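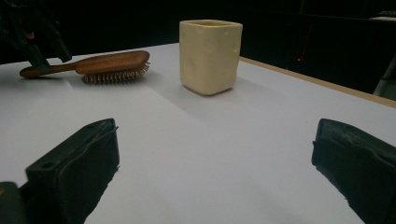 What my nephew's pretend budget taught me, and what it didn't

My sister's eldest is in the sixth form and has spent most of this term on something called the Sinavness Challenge. Teams of four or five are handed a made-up country with a made-up economy, told what prices and jobs and wages have been doing, and given a few weeks to decide what the central bank ought to do about it. Then they put on blazers and defend the answer in front of a panel.

I went along to the regional round as family. I came home with a tote bag, a headache and quite a few doubts, and I've been chewing on them since.

First, the good part, so that I don't get a telling-off at Sunday lunch. The kids were impressive. They spoke clearly, they knew their charts, and one girl from another school answered a question about rents so well that the man who had asked it wrote it down. My own schooling never asked me to stand up and say what I would do about anything. I can see why teachers like it.

Now the rest.

There were ten teams in our round and every one of them recommended the same thing. Hold the rate, wait for more data, keep talking to the public. Some said hold for two meetings and some said three. By the fourth team I could have given the closing section myself. You could argue that this shows the answer was obvious. I'd say it shows that seventeen-year-olds are good at working out what a panel wants to hear, which is a useful thing to learn but isn't on the poster.

The organisers had published a marking scheme beforehand, and I read it in the hall while the microphones were being sorted out. Marks for "balance". Marks for "awareness of risk on both sides". Marks for teamwork, shown by everyone speaking for a fair share of the time. I looked for a line giving marks for committing yourself to something that could be shown to be wrong, and I couldn't find one. If you reward balance you'll get balance, by the bucket.

I said as much to Vangelis Andreadis, who teaches at my nephew's school and coached the team. He took it better than I would have. His view is that you learn the scales before you play the tune, and that a sixteen-year-old who can explain why a rate rise hurts people with mortgages and helps people with savings is already ahead of most adults he knows. Fair enough. I still think somebody should get a prize for an interesting mistake.

He also told me the reading pack ran to 313 pages. I asked how many of them were about households. He laughed and said it depended what you meant by about.

The household question

My nephew's team had a slide on what they called the consumer. The consumer, it seems, feels confident or doesn't, spends or saves, and expects inflation to be a certain number in a year's time. I have been a consumer for a good while now and I've never expected inflation to be a number. I expect the big shop to cost more than it did, and then it does.

I tried this on at home. I went back through my bank statements for the weekly shop, same supermarket, more or less the same list. One week in spring came to £36 less than a week in September. Is that inflation? Partly. There was also a birthday in September, and a bag of cat food the size of a toddler. By the time I had taken out everything that wasn't a fair comparison I was left with bread, milk, eggs, onions and a lot of crossing out, and I had changed my mind twice about the onions.

So I have a bit more respect for the people who do this for a living, and a bit less faith in any single figure they come up with. I don't see a contradiction there. If I can't get a clean number out of one kitchen, I'd like to see wider margins on the number for a whole country.

The team's slide had one decimal place. I asked my nephew where the decimal place came from and he said it came from the pack.

The sponsor

The day was paid for by a firm called Prinivard, which as far as I could gather sells savings products to people who already have savings. Their banner was taller than the winning team. A cheerful woman from their outreach side gave a talk on "money confidence" and showed a graph from a survey of 239 young people, most of whom wanted to know more about money. I'm sure they did. I would want to know how they were found and what the question was. If you ask anybody whether they'd like to understand money better, what sort of person says no?

She then mentioned an app, Ullell, that rounds up what you spend and puts the pennies away. The kids were given a code for it. I don't say there is anything wrong with the app. I haven't used it. But a morning about interest rates had turned, by lunch, into a morning about signing up for something, and I watched a roomful of teenagers who had just been praised for weighing evidence type in the code without asking what it cost. My nephew did too. It's free for three months, he told me in the car. And after that? He was going to look it up.

What would I change, then

It's easy to sit at the back and grumble, and my sister has pointed this out. So here is what I'd do if anyone was daft enough to ask.

I would split the room and make half the teams argue for a rise and half for a cut, drawn from a hat on the day. I'd have them say in plain words who loses out from their choice, and how badly. And I'd bring them back a year later with real figures from a real country, to see who would own up to having been wrong - including the panel.

I'd also ban the word "robust". I gave up keeping track of it before the tea break.

The winners were from Atallah College, and they deserved it. They had the tidiest argument and the only joke. My nephew's lot came somewhere in the middle and were told their answer on exchange rates needed more balance, which set him off for most of the drive home. He thinks they were too definite. I think it was the best bit of their talk, and I told him so, and he looked at me as if I'd said something kind but not very well informed.

He is entering again next year. I've asked to see the pack before he does.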